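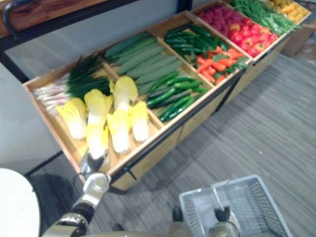 The Thursday night gravel ride out of Prolville is back on as of tonight, 2023-03-02. Meet behind the feed store at 6:30, rolling at 6:45. I've had a lot of messages about the route and the new rules, so I'm putting it all in one thread. First, food. Last fall too many people showed up with one gel and got dizzy on the back half. Eat a real dinner at four or so. I do rice with napa cabbage and a pile of spring onions, the same two things you see at the left end of the stand, and it has never come back up on a climb. Your stomach may vary.

Route. Out on Timell Road, left at the grain bins, then the levee as far as the Rendbridge crossing. From there we take the farm lane south and come home on pavement. It's 20 miles if you do the whole thing. If you want to cut it short, turn around at the crossing and follow the levee back.

The levee is soft right now. I rode it Sunday with Dinesh Herath and we both sank to the rim in the stretch past the second gate. It's rideable if you stay on the left-hand track. The right side looks smoother and is worse.

Tires. I'm on 40s and wouldn't go narrower until it dries out. Dinesh was on 35s and walked some of it. He says he's riding them again tonight, so I guess it's possible.

Lights are required this year. Front and rear, charged, switched on before we leave the lot. We had a close call with a pickup on Timell Road last July and the driver said he saw the first rider and none of the others. I believe him. I went back the next night and looked at that curve from a car.

If you don't have lights, Bouchra Ezzat keeps 2 spare sets in her van. First come, first served. Please give them back. One set went missing for most of last season and came back with a dead battery and a bent mount.
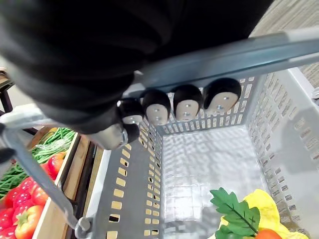
Also please bring your own tube. Bouchra's van is not a shop, and it stays in the lot while we ride – if you flat at the crossing it does you no good at all.

Pace. We're splitting into two groups again. Sieglinde Grube has the faster one and she won't wait except at the crossing. I have the other one and we regroup at every turn. If you aren't sure which group you're in, start with me. Moving up at the crossing is easy. Getting dropped on the levee in the dark isn't much fun.

Dogs. The two at the Brinkmann place are loose again. They run along the fence and then come out through the gap by the mailbox. They've never bitten anyone that I know of. Don't sprint, don't kick, just stay in a group and talk to them in a normal voice. I've asked about getting the gap fixed and haven't heard back.

Somebody asked if we could skip that road. We could, but the other way home is the state highway and I'm not taking a group on that at night. Dogs it is.

Sign the sheet before you ride. It's on the clipboard on the hood of Bouchra's van. Name and a phone number for someone who isn't on the ride. Sign out again when you get back, even if you turned around early. Petronella Mnguni spent over an hour driving the loop in October looking for a guy who was home watching TV.

Weather looks like 59 at the start and dropping fast after sunset. Wind from the west, so it's in your face on the way out. Bring a layer for the pavement section. If it rains hard before five I'll post here and we'll call it off, mostly to save the levee.

Parking. Use the back half of the lot only. The front row is for the store and they close at seven.

Dörte Diekmann is asking if e-bikes are okay. Yes, with my group, and please stay behind whoever is leading.

One fix to the route post – it's left at the second set of grain bins, past the church. The first left is somebody's driveway.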